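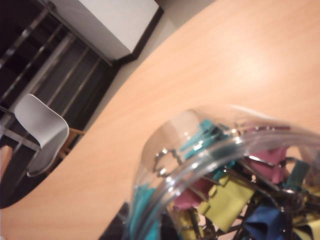 Why does the arm stop and report a fault when two team laptops are connected to the same controller?

The controller accepts commands from one laptop at a time, and a second connection causes it to halt the arm and hold its last position. Teams should close the control program on every laptop except the one in use, clear the fault on the panel, and connect again.

Print this page | E-mail this page

Support log, Student Robotics Project
Ticket: 198
Opened by: Seo-ah So, Clalodach team
Station: 3
Opened: 12 Oct 2023
Category: Small object pickup, binder clip task
Status: Resolved

Problem reported
The team reports that the arm closes above the selected binder clip and lifts with nothing held. The fault appears on every attempt at Station 3. The same program was run at the Valdebenito team's station and completed the pickup. The team had not changed the program between the two stations.

Initial response
The team was asked to confirm the version of the Erine control program and to send the settings file from the station laptop. The team was also asked to leave the arm powered off until a reply was received.

Reply from team
The version matches the one issued at the start of the term. The settings file is attached. The team notes that the arm was removed from its base for cleaning before the fault was first seen.

Finding
The settings file contains a base height entered for the old mounting plate. The plate now fitted at Station 3 is thicker, and the arm was therefore stopping short of the clip. The gripper was tested separately and closes as expected.

A second matter was found during the review. The wait time after the close command had been set to zero, and the lift command was sent before the fingers had finished closing. The required value is 300 milliseconds.

Action taken
1. The base height was measured again and entered in the settings file.
2. The wait time was set to the required value.
3. The home position was reset and saved.
4. The team ran the pickup test under supervision. The arm lifted the selected clip on each of three attempts.

Follow-up
The team asked whether the corrected settings file may be used for the Huvness round. The file may be used only at Station 3. A team assigned to another station must load the file kept for that station and run the home check before its first attempt. Changes to a station file are to be entered in the station record and signed by the team lead.

The team also requested a spare set of finger pads. This request has been moved to the parts list and will be handled under a separate ticket.

Ticket closed with the agreement of the team lead.

Related items
Resetting the home position after the arm is moved
Loading a station settings file
Requesting replacement finger pads
Rules for supervised test runs

This site uses cookies to keep you signed in and to save your page settings. By continuing to use the support pages, you accept their use.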